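May, quarter to six in the morning

Slept badly again. The pigeons on the ledge begin their meeting at five, and I have come to know the chairman's voice. Gave up, made tea, and ate the last of the good biscuits standing at the sink like a widower in a play. 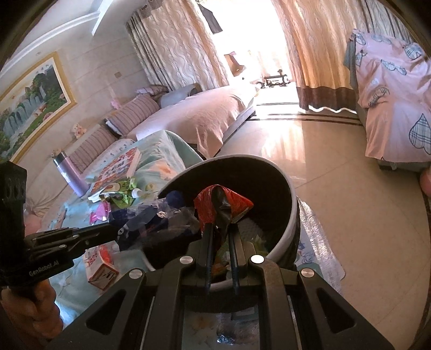 Sorin Nistor rang at eleven last night to say the Fluvport ferry is off until further notice, so my grand trip to see my aunt is now a trip by bus. Six changes, if one believes the timetable, and I have stopped believing it. My aunt took the news very bravely. She asked whether I could still send the jam.

Spent the evening repacking. I own far too many jumpers and only one of them forgives me.
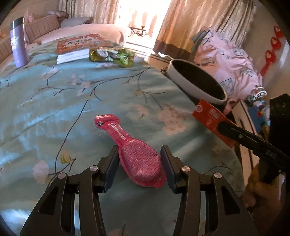 Posted by Emanuel Bogdan
Filed under: Diary, Cavon

Gaurav came up to borrow the ladder and stayed for two hours on the subject of his knee. I now know more about that knee than about most of my relations. He left without the ladder.

Must ring the bus office at nine. Must also find the jam.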